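The Long Afternoon of the Secondhand Book

Wilma Hermans has 279 books to find homes for, and she is not sentimental about any of them. They came from the reading room at Jikmont when it closed, and they now live at Stirnano, a big white hall with a ribbed ceiling and the acoustics of a swimming pool. Drop a paperback at one end and people at the other end look up.

Sorting them is slow work. A book has to be picked up, turned over, opened at the title page and sent to one of six piles, and every one of those steps is a chance to start reading. Hermans allows up to two minutes per volume. She has been known to spend thirteen on a gardening manual.

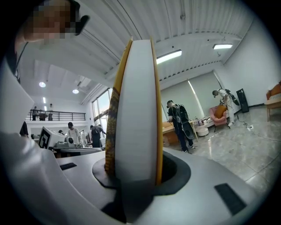 The hall at Stirnano, with its mezzanine and tall window.

Fiction is the hard part. Cookbooks go to Paiva, where there is apparently no limit to what people will do with lentils. Atlases go to anyone with a strong back. But novels invite opinions, and opinions hold up the line. Should they be filed by author, by title, or by how likely they are to be returned with a bus ticket in chapter three?

Then there are covers. A mustard-yellow one with a coiled snake on it and the title A Change of Climate in big dark letters will always beat a plain blue spine to the door. Hermans puts the loud ones face out and the quiet ones underneath - a policy she calls unfair and has no plans to change.
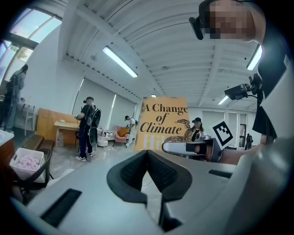 Gutis readers have their own views on all this, and one wrote to us that a book sorted by its cover is at least a book somebody looked at, adding that she had bought four that way in July and finished one.

The fiction pile goes out next. The gardening manual has been set aside, pending further review.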